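Home | Talks | Notes | Archive | Contact

Speaker notes: Do hotel "green choice" programs save anything?

Slot is 30 minutes. Stop talking at 20 and take questions.

Start with the card on the pillow. Ask for hands: who has skipped housekeeping to help the planet? Then ask who was told how much water it saved. Wait. Let the silence go on a bit.

My problem with these programs is the arithmetic. Naltent says guests who opt out save "up to" 60 gallons a stay. Up to. I wrote to ask what a typical stay saves and got a brochure back. Read the brochure line aloud, slowly.

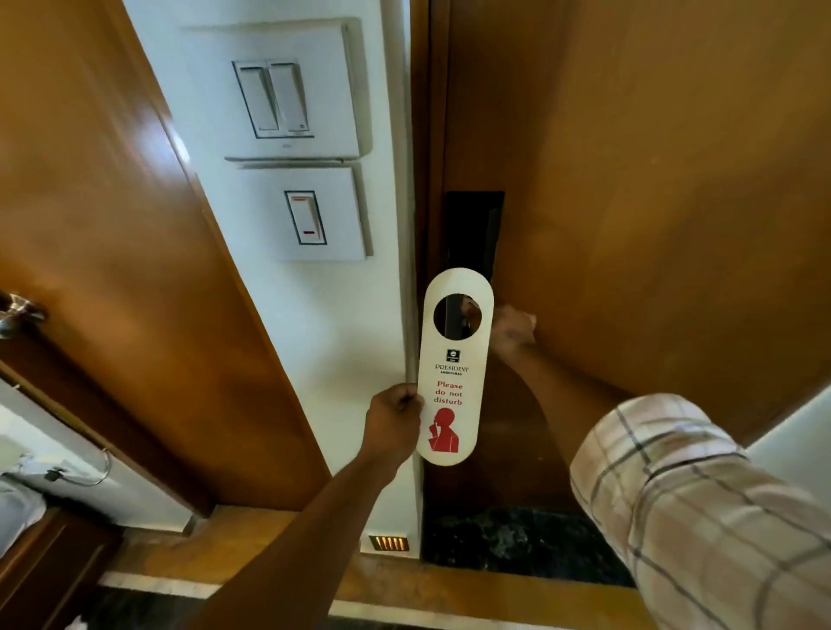

Second problem: who keeps the money. A skipped cleaning is a skipped wage for somebody. Sarko offers a drink voucher in return, and I'd like to know what the voucher costs them next to an hour of labor. They don't publish it. Don't guess at a figure on stage, I got burned on that in March.

Be fair here. Ugwu did put out a report, 652 rooms over 9 months, and laundry loads fell. Good. But they changed the washing machines halfway through, and the report gives that one footnote. So was it the guests or the machines? I can't tell from the tables and I doubt they can.

Skip the Drikar slide if running late.

Expect pushback: "Surely doing something beats doing nothing." Maybe. Ask what else the hotel did that year. Was the lobby heated with the doors open? Did the pool cover get used?

What I'd ask for: meter readings before and after, staff hours before and after, same building, same season. None of that is hard to collect. Hotels already get the bills.

Leave the contact slide up during questions.

Related
Carbon labels on lunch menus: notes
Who reads the towel card?
Loyalty points and what they cost
Slides from the spring session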